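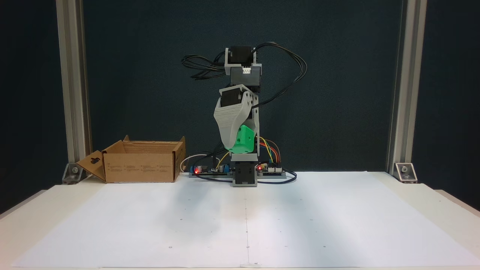
A gray desktop arm with a green cube in its gripper and two electronics boards at its foot. Photo: Josée Sawatzky

Stondale evening course goes on in October

Stondale, 6/17/26 – The evening course in printing and wiring at the Hawthorne community center will continue after the summer. The center confirmed on its notice board this week that the course has received a grant of $2,184 from the Malari fund, and that a second group can start in October.

The course is for adults who want to make small things that move. In the first part the participants learn to draw simple parts on the computer and to print them in plastic. In the second part they connect servo motors, boards and wires, and try to make everything work together on a tabletop. No experience is needed, but it is good to have patience.

"People come here and they are afraid of the electronics," says Liette Sandhu, who leads the course. "They think that one wrong wire will destroy all. Usually it does not. We switch off the power, we look where each wire goes, and we begin again."

According to Sandhu, the wiring takes more evenings than the printing. A printed part can be made again during the night if it has a bad fit, and the next evening it lies ready. With the wires it is different, and she asks everybody to make a drawing on paper before they connect the first one. She also recommends to choose a color for each purpose and to stay with it. Last winter one participant used only yellow wires, and the group spent almost a whole evening to find a single mistake.

The task which most participants choose is to pick up a cube and put it down in another place. It sounds easy, but the jaws must close enough to hold the cube and still not press so hard that the motor becomes tired. Many have printed their jaws several times with a little different curve. The shape of the cube is also discussed. Sandhu prefers rounded edges for beginners, while others in the group say that a sharp cube is easier to place straight.

The center keeps a logbook for the printer, and it shows 182 hours of printing since the course began. Most of the grant will be used for new motors and for a second printer, so that the participants do not have to wait for each other. Some of the money will go to better lamps above the tables. This was the most common wish when the participants were asked in spring.

Josée Sawatzky, who followed the course this year, has already put her name on the list for October. She works in the office of the Tultard garden shop and had never held a soldering iron before.

"I wanted to learn something with my hands," she says. "My first base was so light that the whole thing fell over when it reached forward. Now I make the base wider, and I fasten it before I try anything. I am still not satisfied with my cables, they go everywhere."

There is much interest for the new group. The center has 76 names on its waiting list, and it is not possible to give a place to all of them at once. Those who live in Stondale will be asked first. The fee stays the same as this year, and plastic for the printing is included. Participants who want to take their work home pay for the motors and the boards themselves.

Registration is done at the front desk of the Hawthorne center. The 2 printers will stand in the small room next to the library, and participants from this year's group may use them during the summer if they reserve a time in the logbook.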